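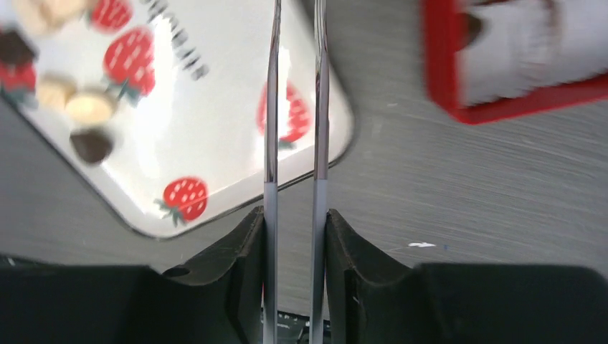

A white tray with a strawberry pattern.

Schools are often asked to publish their values, and most now do so on the front page of the website. The board of Vakholm College has held a written statement since the school opened. Our view is that such a statement has little worth unless it shapes the timetable.

This year the college set aside 33 periods for civics in Years 7 to 10. Some families objected that the time was taken from mathematics and English, and their concern is a fair one. We maintain, however, that a student who has never chaired a meeting or lost a vote with good grace has missed part of an education.

Our 400 students come from homes with many faiths and languages. They do not agree on everything, and the college does not ask them to. It asks them to listen, to check what they have been told and to say plainly when they have changed their minds. These habits need practice, in the same way that handwriting does.

The Iglesias campus will adopt the same program in June. Parents may read the full outline at the front office, where written comments are also received until 4 pm each school day.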